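4. Recording a two-gripper sorting session

Use this section after the grippers have been charged and paired (section 3). It covers the tray sorting task in the Cindetden protocol, which compares a policy trained on gripper views alone with one trained on gripper views plus a head view. The same steps apply to both arms of the comparison. The only difference is which streams you export in section 6.

4.1 Before you start

1. Lock the wheels of the cart. If your cart has no wheel locks, push it against a wall.
2. Wipe the tray and let it dry. Smears on the metal change the reflections and make sessions harder to compare.
3. Place the objects from the task sheet in the tray compartments. Soft packages, boxes, cups and thin flat items should all be present in every layout.
4. Turn on the room lights. Leave them as they are until the session is over.
5. Start the Voltwood recorder and wait until both grippers and the head camera are listed.

Note: Start positions do not have to match from one episode to the next. We vary them on purpose. What must match is the list of objects.

4.2 Taking position

1. Stand facing the long side of the tray, close enough to reach the back compartments without leaning.
2. Hold one gripper in each hand with the marker cube on top.
3. Raise both grippers over the tray and keep them still for 2 seconds. The recorder uses this pause to line up the gripper tracks with the head view.
4. Move both grippers toward the first object on the task sheet. Either hand may make the grasp; the other may steady the object. 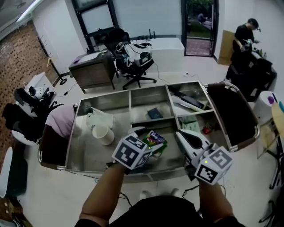
5. Close the jaw slowly. Fast closing shows up in the data as a jump in jaw width, and the episode will be flagged during cleaning.
6. Lift the object clear of the partition before moving it sideways.
7. Release, back away, and return to the start position over the tray.

Caution: Keep your fingers out of the jaws. The jaws have a spring return and can pinch.

Caution: Do not let the marker cubes knock together. A cube that has been hit must be recalibrated (section 3.4) before the next episode, even if it looks straight.

4.3 Keeping the markers in view

The head camera finds each gripper by the pattern on its cube. If a cube is hidden, the recorder falls back on the gripper's own camera and motion sensor, and the position estimate starts to drift. Short gaps are fine. An episode is rejected when a cube is missing for more than 50 frames in a row.

1. Look at the hand that is doing the work. Turn your head, not only your eyes.
2. Avoid crossing your arms. If the object is on the far side, use the nearer hand.
3. Keep long sleeves away from the cubes.

Note: The gripper camera has a very wide view and will pick up much of the room, including anyone nearby. Run the Mujić face filter on every gripper stream before the files leave the recording computer. The filter may miss faces near the curved edge of the view, so check those by eye. 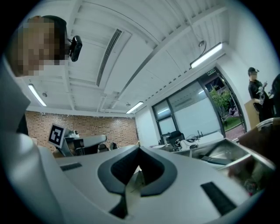 Figure 4-2. Gripper camera view with the face filter applied. The housing fills the lower half.

4.4 How many episodes to record

In our tests on the Flakham set, policies trained on 2000 episodes with the head view placed objects in the correct compartment as often as policies trained on 3000 episodes without it. The gain came mostly from thin flat items, where the gripper camera loses sight of the object just before contact. For cups and boxes we saw little difference – plan for the larger number if your task sheet has only those and you want to skip the head camera.

1. Record in blocks of 50 episodes, then take a break.
2. After each block, open the session log and read the list of flagged episodes.
3. Re-record flagged episodes with the same objects. Do not delete the originals. The cleaning script needs them to work out the rejection rate.
4. Change the layout before the next block.

If more than a few episodes in a block are flagged for jaw width, check the jaw calibration first and the operator's speed second. Calibration is covered in section 3.5.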